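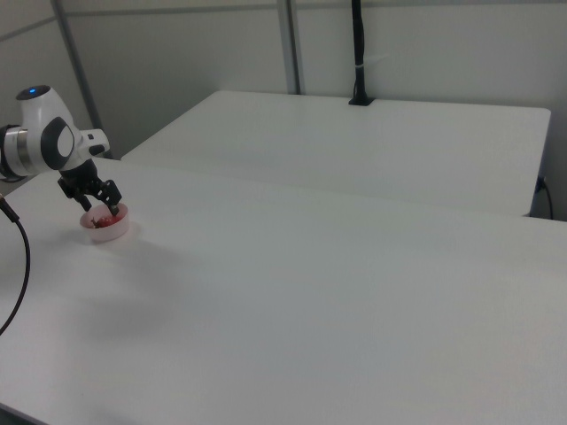 2 min read

The Clidell USB interface on my desk started dropping its sample rate after the August driver package. Playback would begin at 48 kHz, and after 25 minutes or so the Windows mixer would show 44.1 with no entry in the event log. Every project in Gernel then played slightly flat.

I rolled back the driver first. The rollback button was grayed out, so I removed the device with the "delete driver software" box checked, rebooted, and installed build 356 from the old installer. The fault came back the same evening.

The next suspect was Flarnel, the small tray tool that handles the front panel knob. It keeps its own copy of the device settings and writes them back whenever the interface wakes from USB suspend. Its copy said 44.1.

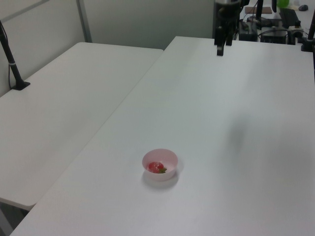
What fixed it

Close Flarnel from the tray and delete its settings file. Turn off USB selective suspend in the power plan. Set 48 kHz in the Clidell panel before starting Flarnel again, then check the mixer after a sleep and wake.

Mine has held through four wake cycles. I have not tried the newer driver again. Exclusive mode is still off in Gernel, and buffer size is unchanged.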